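From: Sreekumar Iyer
To: shop-build list
Date: September 9, 2022
Subject: Re: handheld gripper, pads and rail play

Eusebio Huamán wrote:
> Are you still on the smooth pads? Mine let go of paper cups as soon
> as I tilt the tool. Also, what travel are you getting on the rails?
> I have 60 mm and it feels short.

No, I gave up on the smooth ones in January. Both fingers have textured black pads now. Travel on mine is 90 mm, and I would not go back to 60 for cups. You need room to come in a little crooked.

The rails are the blue ones from Leltance. The left one had play in it until I put in two longer screws with a drop of threadlocker. The housing is the Nseir print, version 2, with no changes except more infill at the corner where the brass insert goes. My first one cracked there.

I am using paper cups as the test object – they dent if the closing force is too high, so you find out quickly. The stack sits in a wire holder on the table.

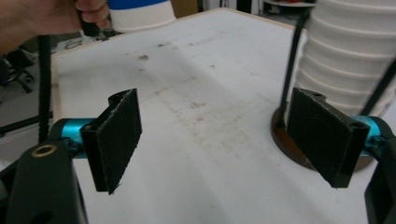
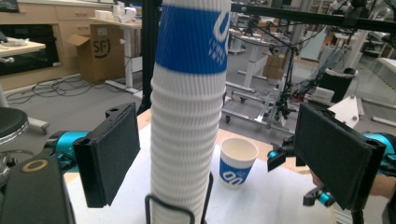
Eusebio asked off list whether the ribbed walls make it too easy, and whether he should buy plain cups before comparing numbers with mine. I think he should. The ribs give the pads something to hold, and my settings may not carry over.

Next job is the spring. The Oltel one is too stiff for a long session and my thumb is sore after almost 300 closes. If anyone has a softer one that fits the same pin, send me the part number. I will post the pad file once I fix the hole spacing.

Sreekumar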